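Reviews > Software > Robot teaching and teleoperation

Clitia hand controller and simulator, after a winter of use

I came to Clitia from the Gough pendant, so please bear with me if I sound a little giddy. We teach arms to do small, fiddly jobs by driving them through the job ourselves, over and over, and for a long time that meant jogging one joint at a time and muttering.
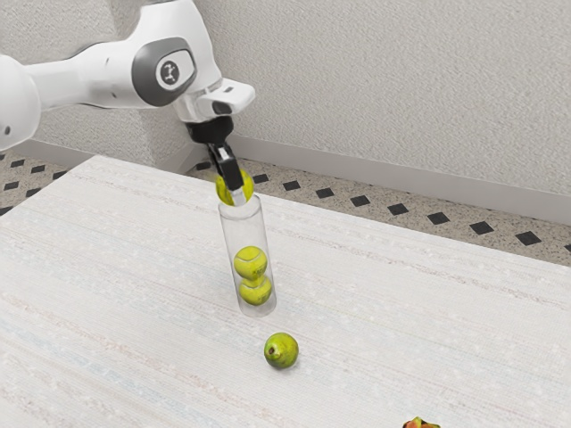

What it's like to drive

The tennis ball task is the one I give to everybody on their first afternoon, and it's still my favorite. You bring a ball over the clear tube, line it up with the mouth, ease it down and let go on top of the two already in there. It sounds like nothing! But the tube is only a little wider than the ball, and if your wrist is tilted you will know it right away. With the Clitia handle I had a clean demonstration on my fourth try, and I am not a gifted driver.

The handle itself is light and comfortable, and the clutch button (squeeze to move, release to reposition your hand) sits right where my thumb wants it. I do wish the gripper trigger had a softer spring — after 300 demonstrations my finger was complaining, and I moved on to shorter sessions with a cup of tea in between.

The simulator

Loading the Nunetby room pack takes a while the first time, then it's quick. I like that you can leave odds and ends on the table, a green fruit near the tube for instance, so your demonstrations aren't all made on a bare surface. Depth is the hard part on a flat monitor. I keep 2 views open and glance at the side one as I come down.

Saving and replay

Every run can be replayed, trimmed and tagged. Cedmont, who sell it, say a project will hold 2000 runs, and mine has begun to scroll slowly well before that. Bulk delete is hidden in a menu I always forget.

Would I buy it again? Yes, and I'd order the longer cable with it.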